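Chapter 4
Outlines and Edges

I keep a tray of odd little things on my desk, and before I start writing any chapter I tip it out and push the pieces about for a while. My wife calls it stalling. I call it research – and for this chapter it really was, since I wanted to talk about how we know what shape a thing is before we've measured any of it.

Take the green piece from my tray. Most people say "dog bone" right away, and a few say "dumbbell." Both names come from the outline alone: two rounded ends and a narrow waist. 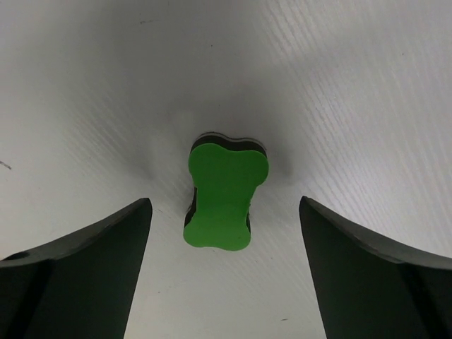 Figure 4.1 A bone shape on a pale surface. Compare the two ends.

Now look longer. One end is wider than the other, so if you folded a paper tracing across the waist, the halves wouldn't match. My old teacher Rawiri Maihi used to make us trace a shape first and name it second, and I grumbled about it for a whole term. He was right, though! Once you've said "bone," you tend to draw the bone in your head and skip the one on the table.

Notice the dark band along the upper rim, too. A flat outline has no thickness, but anything you can pick up has sides, and we'll need a word for those sides soon.

The second idea is the boundary, the place where one region stops and the next begins. On paper we draw it as a line with no width. Out in the world it often has plenty. In Figure 4.2 a bright yellow strip runs down between two surfaces, and you could fairly ask where one surface ends: at the near side of the yellow, or the far side? Keep your answer handy – we come back to it in Exercise 6.

Figure 4.2 A boundary with width.
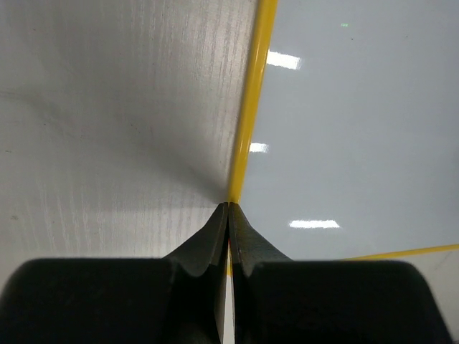
4.1 Tracing a Closed Curve

For this section you'll need a soft pencil, thin paper and something flat with a curvy outline. A cookie cutter works fine. Lay the paper on top, hold it still with your free hand, and go all the way around until you meet your starting point.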